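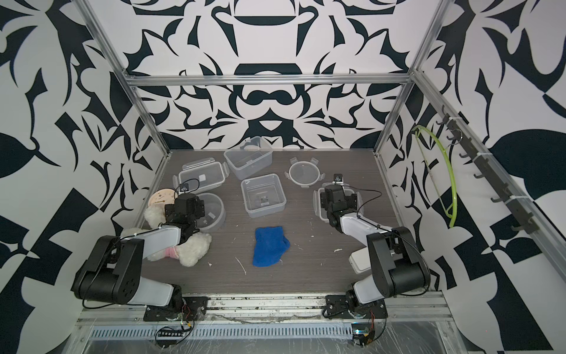 How Does a Robot Learn to Tidy Up?

By Ariel Galang
Sunday, February 18, 2024

Think about the last time you put a lid on a lunch box. You probably did it without thinking. Your eyes found the lid, your hand turned it the right way, and your fingers pressed down until it clicked.

Now try to write down every single thing your hand did. How far did it move? How hard did you squeeze? What did you do when the lid was a little crooked? Most people give up after a few lines. There are too many small steps, and they change every time.

This is the problem for people who build robots. For a long time, a robot was given a list of exact moves. Go left this far. Go down this far. Close. That works well in a car factory, where every door arrives in the same place. It works badly on a kitchen table, where nothing stays in the same place for long.

So some robots are taught in another way. They learn from examples.

What is an example?

An example is a record of one job, from start to finish. The job might be "put the small box inside the big box" or "pick up the blue cloth." A person guides the robot's arms through the job while a computer saves everything. It saves how each joint bends and when each gripper opens and closes. It also saves what the cameras see.

A gripper is the part at the end of a robot arm that holds things. Yours is called a hand. Many grippers have only two jaws, a bit like kitchen tongs.

At a workshop called Hadgu, two robot arms share one table, and each arm has a small camera on its wrist. When the gripper moves, the camera moves with it, so it gets a close look at whatever the gripper is about to touch. Imagine having an eye on the back of your hand!

Who moves the arms?

At Hadgu the person who guides the arms is called an operator. Jomar Saludo is one. He holds a pair of handles, and when he moves a handle, a robot arm copies him. If he bends his wrist, the robot bends its wrist.

"The first day, I dropped everything," Jomar says. "You can't feel the box through the handles. You have to watch."

On a good day Jomar records 50 examples. Each one gets a name and a number. His team calls its set of examples Sunora, and so far Sunora has 3405 examples in it. The computer that saves them is called Zedton, and it has a sticker of a whale on it.

What goes on the table?

Plain household things. The Hadgu table has clear plastic containers in different shapes, some with clips on the lids. It has a blue cloth and a white teddy bear.

Why a teddy bear? Each kind of thing teaches something different. A plastic box is stiff. It keeps its shape when you pick it up. A cloth does not. It folds and droops, and it looks different every time you put it down. A teddy bear is somewhere in between. It is soft, but it still has arms and legs and a belly.

Clear plastic is hard in its own way. Cameras are good at seeing colors and edges, but you can look right through a clear box to the table underneath. A robot needs to see a lot of clear boxes before it gets good at finding them.

The walls next to the table matter too. At Hadgu they have a big black-and-white pattern of curves and leaf shapes. Oddur Egilsson looks after the walls, and he changes the pattern from time to time. If the walls were always the same, the computer might start to use them as a clue. Then the robot could get mixed up in a room with different walls.

Why so many?

Suppose you had only ever seen one dog, and it was small and brown. You might think all dogs are small and brown. A computer can make the same kind of mistake. If the bowl is on the left in every example, the robot may reach left even when the bowl is on the right.

So the operators move things around between examples. They turn the lids over. They put the bear on its side, or on its back.

Do mistakes count?

Sometimes. If Jomar misses a lid and then tries again and gets it, the team often keeps that example. The robot will miss things too, and it needs to know how to try again. If a cable comes loose or the computer stops saving, that example is thrown out. Eduardo Mangubat checks the recordings. Last week he threw out 18.

Then what?

The examples go into a computer program that looks for patterns. It compares what the cameras saw with how the arms moved. After a lot of practice, the program can look at a new table and guess what the arms should do next. It makes a new guess many times every second.

Then the team tests it. The operator lets go of the handles and the robot tries the job alone – slowly at first, with a person next to the stop button.

Try it yourself

You need a friend, a scarf, a bowl and a spoon.

1. Tie the scarf over your friend's eyes.
2. Put the spoon and the bowl on a table.
3. Using only words, tell your friend how to put the spoon in the bowl.
4. Now do it again, but hold your friend's hand and guide it.
5. Move the bowl and let your friend try with no help.

Which way was faster, words or guiding? What happened when the bowl moved?

Words to know

Gripper: the part of a robot arm that holds things.
Joint: a place where an arm can bend or turn.
Operator: a person who guides or runs a machine.
Example: a saved record of one job being done.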